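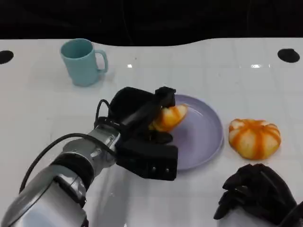
Progress Report, Issue 9, page 36

Community Meals Program, Lavgate and Clerkum
Submitted 8/22/21 by Mechthild Berchtold, Program Manager

Summary

The program has met its service targets for the period that began in May. Both dining rooms are open five days a week, and the weekend delivery route in Lavgate has been extended to the streets north of the canal. Spending remains within the approved budget. One item, the replacement of the walk-in cooler at Clerkum, is behind schedule and is discussed under Facilities.

Service

Lunch is served to 80 residents a day at Lavgate and to 34 at Clerkum. Attendance at Clerkum is lower than planned, largely on account of the bus route change in May. Bello Etim has asked the transit office to restore the stop on Skenley Road and expects a reply before the next report. Until then, the program van makes one round trip at noon.

Menus were revised in consultation with dietitian Ataahua Dunstan. Low-salt meals are now offered every day, and portion sizes have been adjusted for older guests. Comment cards have been favorable, with repeated requests for more fresh fruit.

Tableware

Disposable plates and cups were withdrawn from both dining rooms in the first month of the period. Guests now eat from reusable plates and drink from mugs – a change the funder requested in its last review. Trash collection at Lavgate has been reduced from three pickups a week to two.

Facilities

The supplier, Xie, has twice moved the delivery date for the cooler. Ivan Polishchuk has obtained a written commitment for the coming quarter and has rented a smaller unit in the meantime. The rental cost is charged to the contingency line. Repairs to the Lavgate loading door are complete.

Staffing

Remo D'Amico was appointed head cook at Clerkum. The part-time driver position remains open and will be advertised again with revised hours.

Requests to the funder

Approval is sought to carry unspent training funds into the next period. A revised budget sheet is attached as Appendix B.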